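Print this page | E-mail this page
Search the site... Go

Speaker notes: Keeping a Small Food Pantry Stocked Through the Winter
December 18, 2022

Slide 1. Title. Wait for the back rows to sit down. Say where the restrooms are. Handout is on the side table and has the same numbers as the slides, so people don't need to copy anything.

Slide 2. What we run. The Culo Street pantry is open two afternoons a week in the lower level of the Thambiah Building. Last winter we served 358 households. We have one walk-in closet, one refrigerator and 11 shelving units. The refrigerator came with the building and is older than the pantry.

Slide 3. The winter problem. Donations come in heavy before the holidays and drop off right after New Year's. Demand does the opposite. People have heating bills in January and February, and the kids are home on snow days, eating lunches they would get at school. Our worst week last year was the second week of February. We had plenty of cranberry sauce and no peanut butter.

Ask for a show of hands: who ran out of a basic item last winter? Which item? Take three or four answers, then move on.

Slide 4. Stop sorting by who gave it. We used to keep each church's and each school's donations together until somebody had time to break them up. Boxes sat for weeks. Now everything gets broken down the day it comes in. Cans go with cans, boxes with boxes, oldest date in front. Write the month and year on the lid or top flap with a fat black marker. Printed dates are small and half the time they're on the bottom.

Slide 5. Shelf-stable basics. Soup, dry packages, boxed goods.

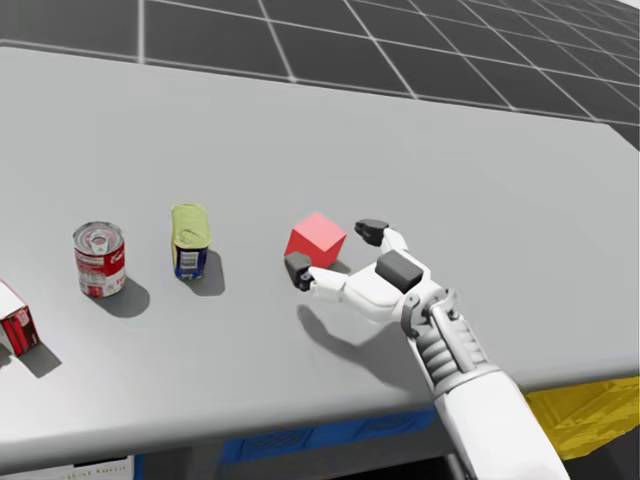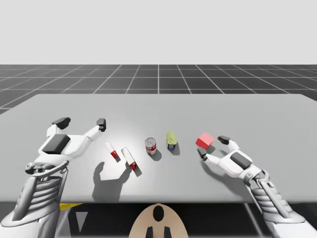 Slide 6. The 8-week rule. Take your busiest week from last winter and multiply by 8. That is how much of each basic item you want on the shelf by January 1. If you can't get there on everything, get there on protein first: tuna, peanut butter, canned beans, canned chicken. Vegetables come in by themselves. Green beans especially. Every food drive brings green beans.

If somebody asks about baby formula: we buy it, we don't take it donated, and we check every date twice. Don't get pulled into the long version of this. There is a paragraph on the back of the handout.

Slide 7. Ask for what you need. Our flyer used to say "nonperishable food." We changed it to list 4 items and we change the items every month. June was cereal, tuna, pasta sauce and shampoo. The schools like it better too, because they can give each grade one item to bring. Read the January list out loud: peanut butter, low-sodium soup, rice in two-pound bags, diapers in size 5.

Slide 8. Buying. We buy by the case from Zimurano Wholesale. They'll hold an order for two weeks at no charge, which matters if your closet is the size of ours. Mention that they want a purchase order number even from small groups. Any number will do, just don't repeat it.

Slide 9. Keeping count. We tried a spreadsheet, then Drasta, which is inventory software meant for stores. It works if the same person enters everything. With a different crew each shift we had three spellings of "spaghetti" by the end of the first month. We went back to a clipboard on each unit and type it up on Fridays. If your group has one steady person at the desk, the software is worth a look.

Slide 10. Cold. Anything with liquid in it should stay off an outside wall. We lost two cases of canned tomatoes that froze and swelled in the vestibule overnight. Swollen cans go in the trash. Same with deep dents on a seam, and rust that doesn't wipe off.

Slide 11. Snow closings. Decide by 7 a.m., post it in one place, and put a sign on the door the night before if the forecast is bad. Keep a few packed bags near the entrance for people who walk over anyway. We pack ours with food that needs no can opener.

Slide 12. Questions. If there are none, go back to slide 7 and ask what each group would put on its January list. Collect the sign-in sheet before people leave. Chairs go back on the rack, ten to a row.

3 comments | 14 shares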